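2023-06-23

Kurnus sourdough starter, workshop kitchen. Picking this up from where I stopped in December, when the old jar went gray on me and I sulked for months. New flour this time, the Grasum rye, and the Dağdelen white for the bread itself. Fed the jar first thing: 164 g starter, same weight of water, and a big heap of rye because I lost track of the scale (sorry, future me).

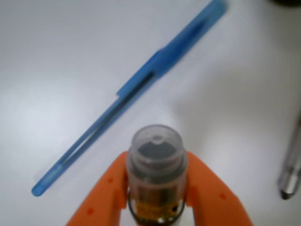
It smelled like green apples by lunch, so much nicer than the nail polish stink of the last batch! I'm fairly sure the old one was just hungry. I kept feeding it once a day in a warm room, and rye burns through its food fast.

Dough went together around two. I held back some 17 g of water and then put it all in anyway, because the white flour drinks more than the bag lets on. 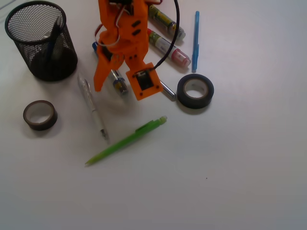 Folds went fine, four of them, half an hour apart. Dough was slack at first and got a nice bounce by the third. I skipped the fifth fold I usually do and I don't miss it.
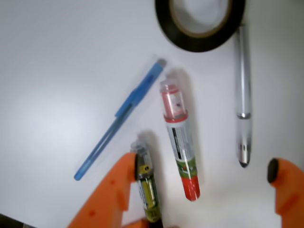 Pen and black tape on the white table.

Baked in the Jetus oven, lid on, then lid off until the crust went properly brown. Center of the loaf read 208 F when I pulled it. Bottom is a touch dark, so next time a tray goes on the lower shelf. Crumb is tight near the base, open up top, and the sour is mild. 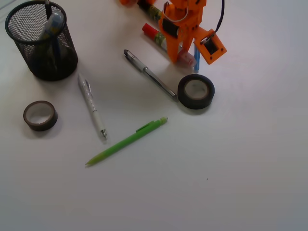 For next time

Feed the jar 2 times a day while it's this warm.
Weigh the rye!
Try a cold overnight rise and see if the sour picks up.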